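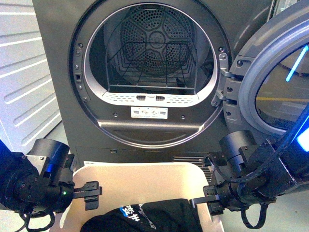

**Figure 4.** Front-loading dryer with a wire rack in the drum.

Drying practices in shared laundry rooms have received less attention than washing practices, although complaints about damaged clothing more often concern the dryer. The present section reports how residents of the Park and Nomgate buildings decided which items to machine dry and which to hang. Residents in both buildings had access to front-loading dryers and to a fixed clothesline. Interviews showed that the choice rested largely on habit learned in a parent's home, and that care labels were read mainly when an item was new. Equipment played a smaller part. A rack that stands inside the drum, such as the black wire one in Figure 4, gives a flat surface for articles that residents would otherwise carry back to their apartments, but few respondents named a rack when asked what the laundry room offered. Several who did name it were unsure which items it was meant for.

### 4.2 Sorting before drying

Of the 100 households contacted, 98 completed the first interview and 55 agreed to keep a laundry diary during August. Diary entries were coded separately by Haverford and Strickland, and differences were settled by discussion. Entries that listed only a load size, with no mention of fabric or garment, were left out of the analysis.

Three patterns of sorting were found. In the first, residents moved the whole wash load to the dryer and removed nothing. In the second, they pulled out a short list of protected items, most often sweaters and bras, and hung them at home. In the third, they sorted by owner: children's clothing was dried by machine and adult clothing was hung. The third pattern was not expected and does not appear in the earlier Flidarico study, which recorded loads by weight alone.

Residents of Nomgate, where the clothesline is on the roof, hung fewer items than residents of Park, where it is beside the laundry room door. Respondents spoke of stairs, of weather, and — in the case of older residents — of carrying damp towels in one hand while holding a rail with the other. Price was seldom raised. The buildings charge the same amount per cycle, and the diaries give no sign that residents ran fewer cycles toward the end of the month.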